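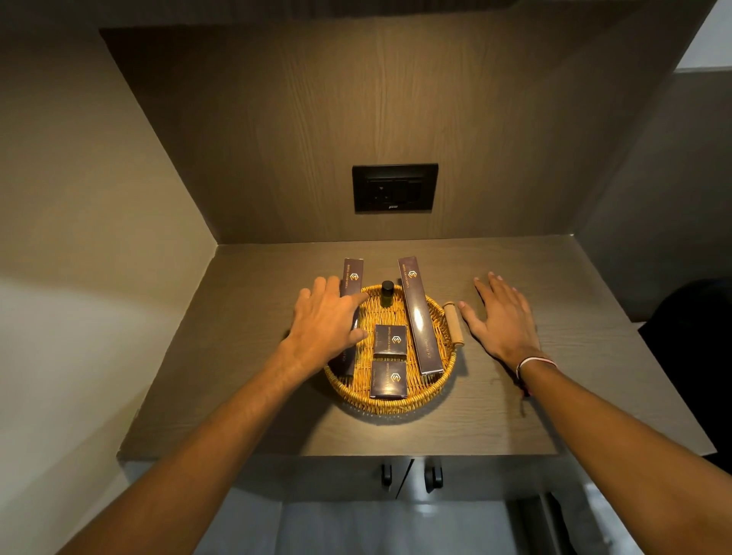
Amenity tray on the vanity counter.

Clekdale > About the Grenimo > Who We Are

Rooms Breakfast Getting Here About Contact

The Grenimo is a hotel with 24 rooms on the main street of Clekdale, across from the feed store and next door to a bank that is now a different bank. We are family owned. The family has asked us to leave it at that, as two of them are not speaking over the carpet.

The building went up as a boarding house for men who worked at the Solheim mill. When the mill shut, the boarding house became a furniture showroom, then a dance school, then a place where people stored boats. We bought it with three boats still inside. One of them is now the front desk, and yes, you may knock on it.

People ask what kind of hotel we are. We have read the websites of other hotels, and they all seem to be "nestled." We are not nestled in anything. We are on a corner with a stoplight. What we can offer is a quiet back side (ask for an even number), beds we have slept in ourselves, and a breakfast that starts at 6:30 and goes on until the eggs run out. On Wednesday there are waffles. We tried waffles every day once and the staff wrote us a letter.

Our rates are simple. A room is 100 dollars a night in the warm months and 70 from October until the snow gives up. There is no resort fee, as there is no resort. Parking is free if you can work out the lot, which was painted by someone with strong ideas about angles.

The elevator is a Venateck. It is slow but it has never let anyone down, except in the sense that it does that for a living. If you have heavy bags and a dinner reservation, leave early. The stairs are original and so is the noise they make.

We redid the rooms floor by floor, which took longer than we told the bank (the first one). Every room got new windows, a proper shower and enough outlets that you won't have to unplug the lamp to charge a phone. The third floor hall is still the old green. Opinion on the old green is divided – see above, under carpet.

Dogs are welcome. Cats are welcome if they can be discussed in advance. Weddings are held in the old dance studio, where the mirrors are still up, so your guest list will look twice as long as it is.

To book, call the desk and ask for extension 2527. You can also use the form on the contact page, but it goes to the same desk and takes longer.

Comments

millroadmarge: My grandfather boarded there when it was for the mill! He always said the stairs were loud, so glad to hear you kept them.

twolanetraveler: Stayed in an odd number. Should have read this page first. Good eggs though.

pkd_88: Is the boat for sale

Grenimo front desk: It is not, but you are the fourth person to ask.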